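Comment rendre les joints de carrelage à peu près présentables ?

Posé par Mhairi Lennox

Bonjour à tous,
J'ai repris en décembre un atelier de 23 m² carrelé du sol aux plinthes, et les joints sont passés du gris clair à une teinte que je qualifierais poliment de terreuse. J'ai essayé le vinaigre - l'atelier sent la vinaigrette, les joints n'ont pas bougé. Un voisin me conseille de tout gratter et de refaire au Viltetti gris. Avant de passer l'hiver à quatre pattes, je voudrais savoir s'il existe une étape intermédiaire.
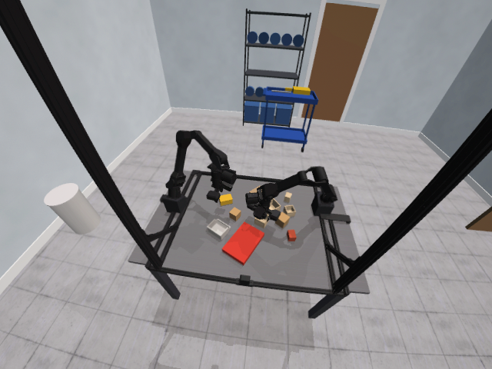 2 réponses

Gregor Leckie
Arrêtez le vinaigre, il attaque les joints ciment et ne fait pas grand-chose contre le gras. Prenez du percarbonate, trois cuillères à soupe par litre d'eau bien chaude, étalez, laissez agir une demi-heure, brossez, rincez deux fois. Commencez par un coin discret, on ne sait jamais ce que le précédent occupant a mis là-dedans. Si la couleur revient, attendez 72 heures de séchage complet avant de passer un hydrofuge. J'utilise le Jandach, qui a une odeur abominable et un bouchon conçu par un ennemi du genre humain, mais qui tient.
Pour refaire les joints, il faut vraiment qu'ils s'effritent. Grattez avec une clé : si ça part en poudre, votre voisin a raison, et il vous le rappellera longtemps.

cairns_du_72
Moi j'ai mis un tapis.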